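Archives > Liste robotique-loisirs > Fil : Visite chez Famari

Objet : Re: Visite chez Famari, ça valait le coup ?
4 décembre 2020

Bonjour à toutes et à tous,

> Je n'ai pas pu me libérer pour la journée portes ouvertes à Branau.
> Quelqu'un y était ? Est-ce qu'on a vu tourner le bras Pelum pour de
> vrai, ou seulement des diapos ?

Oui, j'y étais, et on l'a vu tourner pour de vrai ! Petit groupe, masques, fenêtres grandes ouvertes (prévoyez un pull si vous y allez). On a commencé par l'atelier, où deux bras Pelum trient des pièces en vrac, puis on est passés à la salle du projet Kong, celui des gestes à deux mains. C'est là que je serais bien resté tout l'après-midi.

L'équipe enregistre des gestes du quotidien faits par des personnes, vus depuis la tête, et s'en sert pour entraîner le robot. Ils en sont à 960 séquences, dont 74 rien que pour les chaussures. On a pu poser toutes les questions qu'on voulait, même les bêtes.

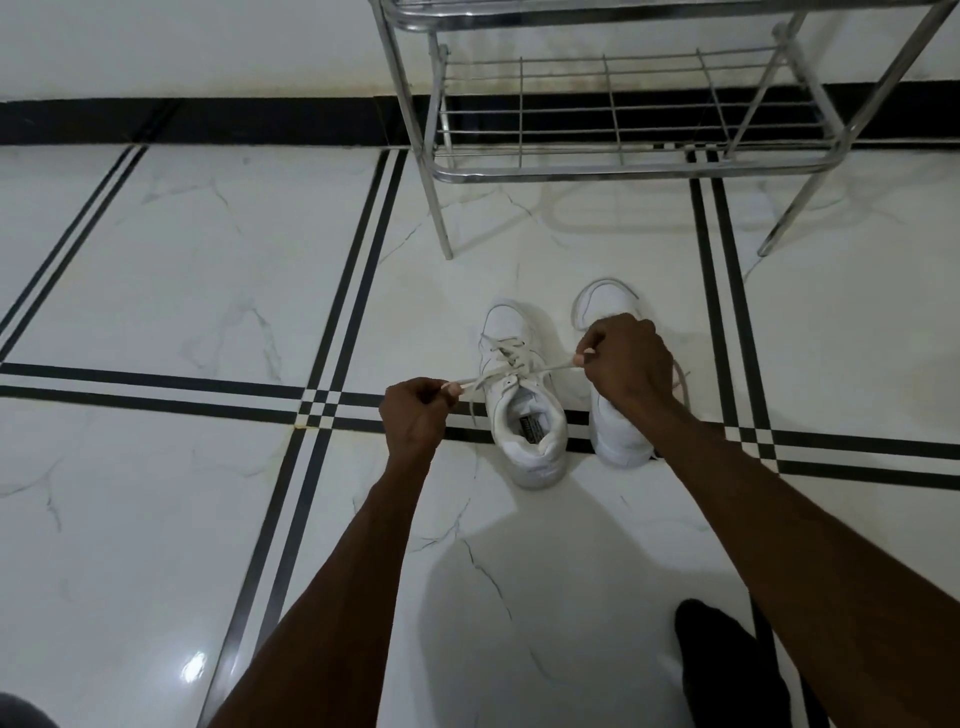 Le laçage, c'est leur grand sujet du moment, et j'ai compris pourquoi en écoutant les explications. Un lacet n'a pas de forme fixe, il se tord, il glisse, et il faut garder la tension des deux côtés en même temps. Regardez la main gauche qui pince juste le bout pendant que la droite tire plus haut : pour une pince à deux doigts, bonjour ! Et du lacet blanc sur une basket blanche, pour la vision, c'est un régal aussi...

Prochaine visite en mai, 27 places, je me réinscris. Qui vient ?

Partages : 3 | Commentaires : 5

Messages récents
- Alimentation 24 V, quel modèle ?
- Re: Covoiturage pour Branau
- Vends servomoteurs, peu servi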